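Santoro Hardware to Open Tool Lending Counter in Folville

Members can borrow hand tools and decorating equipment for up to six days at a time

FOLVILLE. Santoro Hardware will open a tool lending counter at its Folville store in June. The counter will let residents of Folville and Nekport borrow tools for short household jobs without buying them. Membership is open to anyone 18 or older with proof of a local address.

The lending counter follows a trial at the company's Nekport store, where 2,064 loans were made over two seasons. Hand tools and painting equipment made up most of the loans, followed by ladders, sanders and garden tools. Santoro will keep the Nekport counter open and run both under the same membership.

"People came in for a paint roller or a screwdriver they needed for one afternoon," said Ayana Kumsa, who manages lending for Santoro Hardware. "Many of them live in apartments and have no place to keep a full set of tools. In Nekport we also saw a lot of first-time homeowners who wanted to try a tool before deciding what to buy."

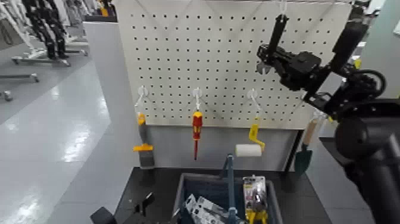

Members will pay a yearly fee at the counter and can then take out up to six items at once. The standard loan period is six days. A loan can be renewed one time, in person or by phone, if no other member has reserved the item. Late items are charged by the day, and the charge stops when it reaches the replacement price of the tool.

Paint roller frames, trays and extension poles will be available to borrow. Roller covers, brushes, sandpaper, blades and drill bits will be sold at the regular store price. During the Nekport trial, used roller covers were the item most often returned in poor condition, and the company stopped lending them after the first season.

Santoro will also lend project kits packed for a single type of job. The opening list includes kits for painting a room, hanging shelves, fixing a dripping faucet, laying a small area of tile, and replacing a door lock. Each kit comes with a printed checklist that the member and the counter clerk go through together at pickup and again at return. Members can reserve a kit up to 23 days ahead.

The counter will be at the back of the store, next to paint mixing, in the space that used to hold seasonal goods. Seasonal goods have moved to the front of the store. The building's rear entrance on the parking lot side will be open during lending hours so that members can bring large items in and out without passing through the checkout lanes.

Ferhat Eren, manager of the Folville store, said staff have been preparing for the opening since the winter.

"We looked at every type of tool on the list and asked what usually breaks and how long it takes to fix," Eren said. "If a tool could not be repaired in the store, we looked for a different model. There are a few things we left off the list for now, including the tile saw and the larger nail guns. We may add them after we see how the first season goes."

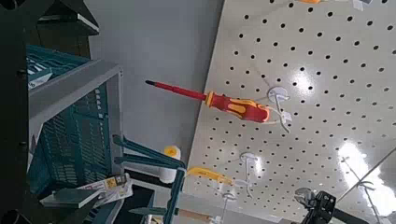

Repairs for both counters will be handled in Folville by Amedeo Marino, who ran the small engine shop in Nekport before it moved. Every returned item will be cleaned and checked before it is lent again. Tools with cords or batteries will also be tested under load. Tools that no longer meet the company's standard will be taken out of lending and recycled where possible.

Santoro chose reservation software from Rikent for the two stores. Members can use it to see whether an item is in, place a reservation, and get a text message the evening before an item is due. Members who do not want an online account can do all of these things by calling the store. Membership cards issued during the Nekport trial will continue to work and do not need to be replaced.

The store will also hold short evening classes during the first season. Classes start at 6 p.m., last one hour, and are free to members. Iestyn Skyrme, a retired carpenter from Nekport, will teach the classes on shelves, doors and basic measuring. Topics for the rest of the season will be posted at the counter. Space is limited, and members are asked to sign up ahead of time.

"Most of the questions I get are about walls," Skyrme said. "What kind of wall it is, what will hold in it, and how to find the stud. We will spend the first class on that and nothing else."

Residents can join at the customer service desk in either store before the counter opens. Applicants should bring a photo ID and a recent utility bill or lease. Renters do not need permission from a landlord to join, but they are responsible for checking their lease before starting work.

The company is also accepting donations of used hand tools in good condition. Donated tools can be left at the Folville customer service desk during store hours. Power tools, gas equipment and ladders cannot be accepted.

About Santoro Hardware

Santoro Hardware operates stores in Folville and Nekport. The stores carry tools, paint, plumbing and electrical supplies, and garden goods, and offer key cutting, screen repair and blade sharpening.

Media contact

Corrado Mancuso
Communications, Santoro Hardware
Inquiries can be made through the customer service desk at the Folville store.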